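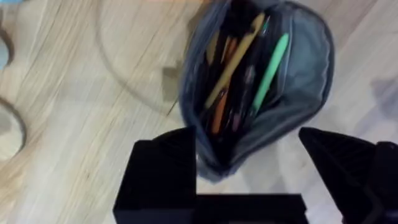

## 4. Loading the pencil pouch

The Fillau leaflet claims an upright pouch "keeps every pen in view." We doubt it. Dark pens packed side by side still look alike from above, so sort them first.

1. Unzip the pouch all the way and stand it on its base.
2. Take everything out. Test each pen on scrap paper and throw out the dead ones. The leaflet skips this, presumably so you'll buy the bigger pouch.
3. Lay the pen you use most on the tabletop, clear of the stapler and the tape rolls. It goes in last.

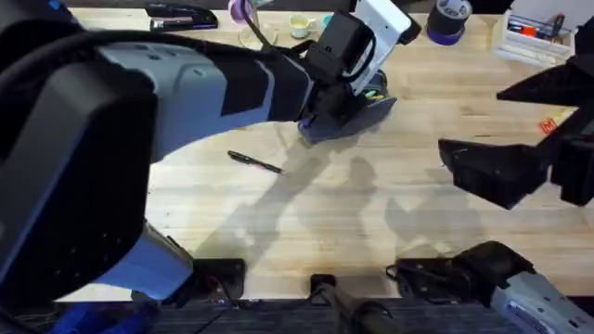

4. Put the pencils in first, then the colored pens, along one side.
5. Add the black pens on the other side. Stop while you can still pull one out without dragging its neighbors along.

**Caution:** Cap anything that has a cap. The fabric is sold as ink-resistant. Finn Janssen tried it with a Markine gel pen in July and the stain is still there.

6. Leave tape out of the pouch. A roll spreads the sides and fights the zipper; keep it on the table or in the desk organizer.
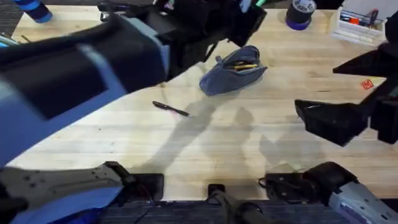 ### Note on the zipper

The box says 2,000 openings. Gilles Bouvier gave up counting at just over 500, when the pull had started to stick. Rub a little candle wax along the teeth and don't force it around the corner.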